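Darkell 2-litre plastic pot, black
Reviewed 2026-04-23

Verdict: a decent general container for small parts, let down by its lid.

The Darkell is sold as a kitchen and workshop pot. It is round, with a matte finish, a rolled rim and a slight taper, wider at the mouth than at the base. Ours weighs 101 g empty. The taper allows spares to be nested, and the rim is stiff enough to lift by with one hand.
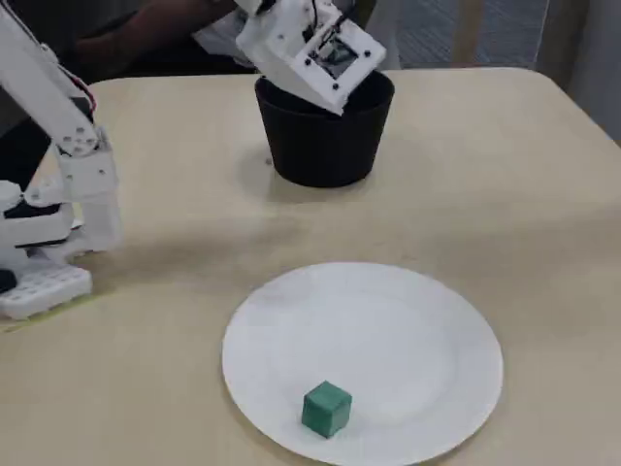
Contents and visibility

Small green cubes show up well on a white plate and poorly at the bottom of a dark pot. Anyone sorting small pieces should tip them out first. A round plate with a raised rim does the job and costs very little. The Lovov tray we tried last May has steeper sides, and small pieces are harder to pick out of the corners.

Capacity was measured with dried peas: 751 g to the underside of the rim. The lid lifted on one side in two of 8 trials. No cracking at the base after a month of use.
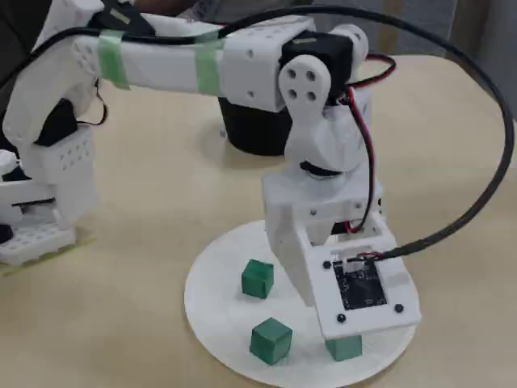
Wendy Hartley writes that her Darkell lid behaved the same way until she trimmed the moulding line inside the rim with a craft knife. She also finds the pale grey version easier to see into – same size, same price – and would buy that one next time.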